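Laltutitz Brings Robot Help to the Sorting Tables at Its Bitville Plant

BITVILLE, 20 August 2024 – Laltutitz is pleased to share that the sorting tables at its Bitville plant now have robot arms working alongside the people who have kept them running for so many years.

The system, built with our good friends at Kikden and known in the plant as Gashi, moves small rings between trays, a job that used to fill most of a shift and left plenty of tired wrists by the end of it. Gashi handled 3,840 rings in its first week, and 2,763 of them went through on the evening shift alone.

Every member of the sorting crew is staying on – we wanted to say so early and plainly. Crew members now spend their time on inspection and setup, and 3 of them have trained to teach the arms new tray layouts, which they first try out in simulation. 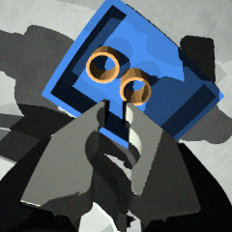 Two rings in a tray, with the gripper at the near side, in a computer simulation. Image: Laltutitz

Training for 2 more crew members starts soon, and neighbors are warmly invited to our open house next April.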